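Linen swap is back at Gundham!

27 July 2018

Our June swap filled 28 baskets, so we're doing it again! I've already started folding at home (the white cloths always come out so wrinkled) and my olive-green basket is waiting. 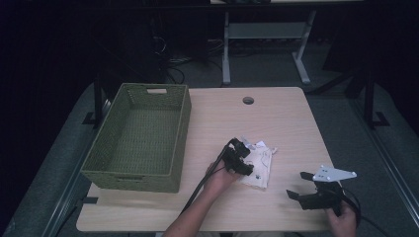
Thảo Nghiêm wants everyone to please bring napkins this time, because the last swap ran out before lunch.

Drop-off is at the Sengar Street door, and anything clean goes, even if it has a mark or two.

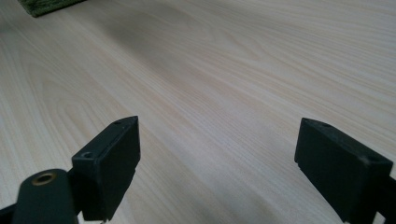

Tablecloths are welcome too, folded in quarters if you can manage it. Doors open at 10!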